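Wrist camera lighting: is there an accepted limit for shadows on the work area?

Lorraine Hartley
Monday, January 3, 2022

We run a small sorting cell at Gollstead and I'm writing the setup sheet for it. The arm picks mixed toy-sized objects, with colour as the first sorting key. Is there a standard that sets lighting for wrist-mounted cameras, or does each site write its own? Our draft only says "adequate light".

Harsh Semwal

I don't know of a standard that gives you a number for this. The robot safety standards deal with guarding, stopping and risk assessment, and image quality is left to the integrator. Write your own limit and record how it was checked. 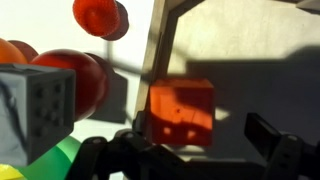 Exposure should be locked before any colour thresholds are set. Auto exposure will shift as the gripper fingers take up more of the view, and your thresholds shift with it. Test with the worst object you have in the worst light you allow. A translucent part such as the orange cube, with a band of shadow across its top face, is a harder case than an opaque ball. If the classifier gives one label for both the lit and shaded areas, record the settings and sign the sheet. We used 300 test picks at Cáceres and re-ran 105 of them after moving a lamp. Repeat the check whenever a lamp, blind or camera mount is changed.

Fellero

Just put a diffuser on it. Ours was fine after that. Also close the blinds, direct sun beats any ring light you can buy.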